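Ukura bottlers switch to returnable inserts for small soda orders

Small shops and cafes in Ukura will be able to send their soda packaging back with the delivery van starting in September, under a plan put forward by the drinks wholesaler Punudach.

The company will pack glass-bottle orders in white foam boxes with a separate compartment for each bottle. Until now most orders have gone out in thin cardboard trays, which soften in damp weather and let the bottles knock together on the hill roads above the town.

Punudach lost 348 bottles to breakage last year out of 1,588 cases delivered, according to Etenesh Mamo, who runs the packing room. Most of the damage was to the neck or the cap and was found only when the trays were opened at the shop.

"The bottle in the corner is the one that goes," Mamo said. "It gets hit from two sides and then the driver brakes."

The new boxes hold the bottles upright and apart, with the necks standing clear of the rim so that staff can lift them out by the top. Customers will pay a small deposit on each box and get it back when the box is returned clean and in one piece. Chipped boxes will be accepted as long as the dividers are sound.

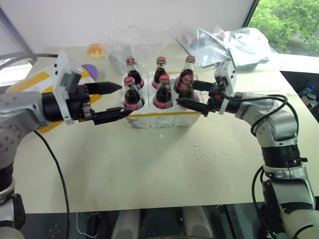
Lộc Trình was less sure about the deposit, saying that his cafe had room under the counter for bottles or for empty boxes - but not for both - and that one pickup a week would leave him stacking foam in the hallway.

Punudach said it was looking at a second pickup on the routes with the most cafes. For now, empty boxes will be collected on Sunday along with the empty bottles, and shops that miss the van can bring them to the loading door on Tamiru Street.

The first 24 customers to join are all on the short route between the depot and the lower market. Orders for Sturnevholm, which travel by ferry, will stay in cardboard through the winter while the company works out how to get the boxes back.

Foam is not accepted in the town's household recycling, and Punudach has asked customers not to put worn-out boxes in the public bins. It will take them back at the depot and store them until there are enough for a full load to a processor.

Mixed orders can be packed in the new boxes too, provided the bottles are all the same size. Larger bottles and cans are not part of the change. Shops that want to join should tell their driver or leave a note with their next order.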